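Truramano 7 garment steamer: three months of use

I bought the Truramano 7 in May to replace an old steam iron that had started leaving brown marks on collars. I wear a shirt most days and iron on a Monday evening, so it has had steady use.

What you get

The box holds the steamer, a fabric brush, a heat glove and a small measuring cup. There is no stand and no hook. The tank clips in under the handle and comes away with one hand, though the catch is stiff and I still check it twice before tipping the thing forward.

The lead is long enough to reach from the socket by my wardrobe to the back of the bedroom door. The instructions are printed very small. The full version is on the maker's site.

Heating up and steam

It was ready in 24 seconds from cold when I timed it. The first burst spits a little water, so point it at the sink or a towel. After that the steam is even. On the low setting it is fine for thin blouses and viscose. On high it deals with cotton, but you need to pull the cloth tight with your other hand and go over thick parts more than once.

White cotton is the hardest test for any steamer. Creases show up in side light, and seams and folded corners hold on to them longest.
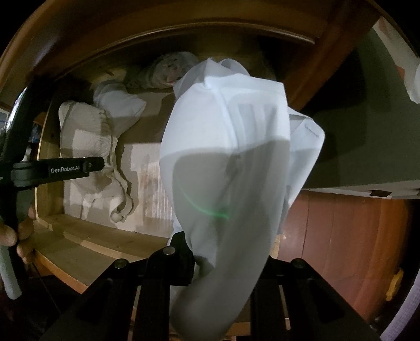
Noise, weight and water

It hums, and there is a click each time the pump starts. You can hear the radio over it. Full, it gets heavy on the wrist by the third shirt. A tank does two shirts and a pair of trousers on high. We have hard water in Wutwood and I use filtered, which has kept the plate clean so far.

Compared with the Gollesura

My sister has the Gollesura upright model. It gives more steam and has a proper pole, but it takes up a corner of the room. For curtains I would borrow hers. For a single shirt before work I would use mine.

Where to buy

Mine came from Andreadis, who had it in grey only. Delivery was free and the box arrived undamaged. Spare tanks are sold separately.

Verdict

Good for everyday shirts and dresses, poor for sharp trouser creases. Keep an iron if you need those. I would buy it again, but I would like a longer trigger lock and a bigger tank.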